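Temps de lecture : 3 minutes

Les machines et le rangement : on y est ou pas ?

brindezinc
Bonsoir tout le monde. Je relance le sujet parce que mon beau-frère m'a soutenu tout le repas que dans deux ans on n'aurait plus à ramasser quoi que ce soit chez soi. Moi je bosse en atelier depuis 27 ans, j'ai vu arriver des bras qui soudent mieux que moi, aucun souci là-dessus. Mais ramasser une éponge et la mettre dans un panier, n'importe quelle éponge, n'importe quel panier, posés n'importe comment ? J'ai des doutes. Vous en pensez quoi, vous qui suivez ça de près ?

mamzelle_copeau
Tout dépend de ce que tu appelles « y être ». Je passe pas mal de temps sur le projet Neltach, où on fait les gestes à la main avec des pinces, une dans chaque main, et la machine apprend à partir de ça. Au début j'étais comme toi, je me disais bof, une balle en éponge et un petit panier en plastique, un gamin le fait sans regarder. Et puis tu prends les pinces et tu comprends ta douleur ! Plus de doigts, plus de paume, juste deux mâchoires. J'ai mis une bonne demi-heure avant d'avoir un geste propre. 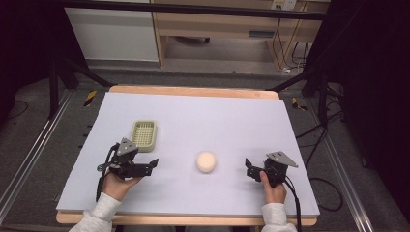 Le plus dur, c'est de ne pas tricher. À la main, on corrige tout le temps sans s'en rendre compte, on pousse un peu l'objet, on le rattrape avec le petit doigt... Avec les pinces il faut se décider avant : par quel côté j'arrive, laquelle des deux tient, laquelle bouge. Et il faut recommencer, évidemment. J'en suis à 201 essais rien que sur les objets mous (oui, je note tout dans un carnet, chacun ses vices).

vis_sans_fin
201 essais pour une balle en mousse, merci, tu viens de donner raison à brindezinc :)
Plus sérieusement, je trouve qu'on choisit toujours des objets gentils. Ça s'écrase, ça ne casse pas, ça revient en forme. Montrez-moi un verre à pied, une chaussette en boule sous un canapé, un sac de farine ouvert. Là on discutera.

mamzelle_copeau
C'est mal connaître les objets mous ! Une éponge, tu serres trop, elle se déforme et elle part de travers. Tu ne serres pas assez, elle roule. Et la machine, elle, n'a que sa vue pour savoir où elle en est, alors qu'un cube bien dur, tu le pinces et basta. Je préfère mille fois un cube.

Pour la vue, justement, c'est ce que j'ai eu le plus de mal à faire comprendre autour de moi. Depuis la pince on voit très peu de choses. Un bout de table, les deux doigts, et l'objet s'il veut bien être là. Il faut imaginer travailler avec la tête posée sur le poignet.

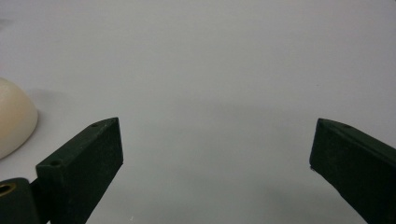 Côté pince : les deux doigts écartés, rien entre les deux, et la forme crème tout à gauche.

Vous me direz qu'il suffit de tourner un peu le poignet. Ben oui, nous on le sait. Tout le travail consiste à ce que la machine le sache aussi, et pour l'instant je dirais qu'elle le sait les jours pairs.

tonton_palan
Je mets mon grain de sel. À Kilville on a eu un poste de tri automatique avec du matériel Escobedo, pour des petites pièces caoutchouc. 1 814 pièces passées la première semaine, avec 3 arrêts. Franchement correct. Sauf que les pièces arrivaient toutes dans le même sens, sur le même tapis, sous la même lampe. On a changé la lampe en septembre et ça a été la fête pendant deux jours, on triait à la main en râlant.
Donc à l'atelier je dis oui, c'est là. À la maison je dis non, parce qu'à la maison la lampe change tout le temps.

brindezinc
Ah ben voilà, tonton, c'est exactement ce que j'essayais de dire au repas, en moins énervé. On aménage le monde autour de la machine et après on dit qu'elle se débrouille.

mamzelle_copeau
Pas d'accord - un lave-vaisselle aussi, on lui aménage le monde, avec ses paniers et ses petits picots, et personne ne lui reproche de ne pas savoir laver un évier. Si un jour j'ai un appareil qui range les jouets d'un tapis bien dégagé, je signe tout de suite, même s'il est perdu dans la cuisine.

vis_sans_fin
Sauf qu'un lave-vaisselle ne m'oblige pas à dégager le tapis avant. Si je dois ranger pour qu'il range...

tonton_palan
Tu passes bien un coup avant de lancer l'aspirateur, non ?

vis_sans_fin
Je n'ai pas d'aspirateur qui roule tout seul, j'ai un chien. Ceci dit quelqu'un a essayé le truc de chez Ata, celui qui plie les serviettes ? Ma sœur en veut un et je cherche des arguments contre.

mamzelle_copeau
Jamais eu entre les mains. Le tissu, de toute façon, c'est encore une autre paire de manches. J'attaque les torchons le mois prochain, je reviendrai me plaindre dans ce fil.

Sujets récents
Graisser une glissière sans en mettre partout
Quel étau pour un établi léger ?
Tri des petites pièces : vos astuces
Robot tondeuse et terrain en pente, retours
Pince réglable ou jeu de clés ?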